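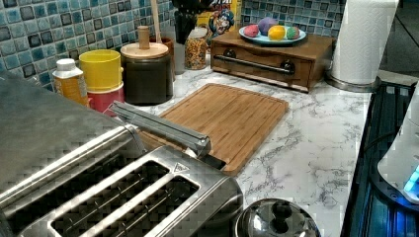

I finally had it out with my kitchen counter. Aug 16, 2019, mark it down! Amber Stockdale is coming to stay for a week and she bakes, so there has to be room for a person to roll out dough, and for months there just hasn't been.

First rule I made up: if it gets used every day, it stays. So the toaster stays (it's enormous, but we are toast people) and the bamboo cutting board stays right next to it, because I'm sick of carrying bread across the room. The dark canister with the wooden knob lid gets to live at the back by the tiles, mostly because I love it. The jar of cereal rings stays too - I did try it in the cupboard, but then the kids opened every single door looking for it, so back out it came.

What went: 2 dead pens, a blender lid with no blender, and 7 takeout menus, including one from Kongkaew with the old prices on it. We miss you, old prices.

It took me 90 minutes, and a good chunk of that was scrubbing grout with a toothbrush. Those little teal squares are so pretty and such a pain! Next up is the spice drawer, which I've been putting off since February.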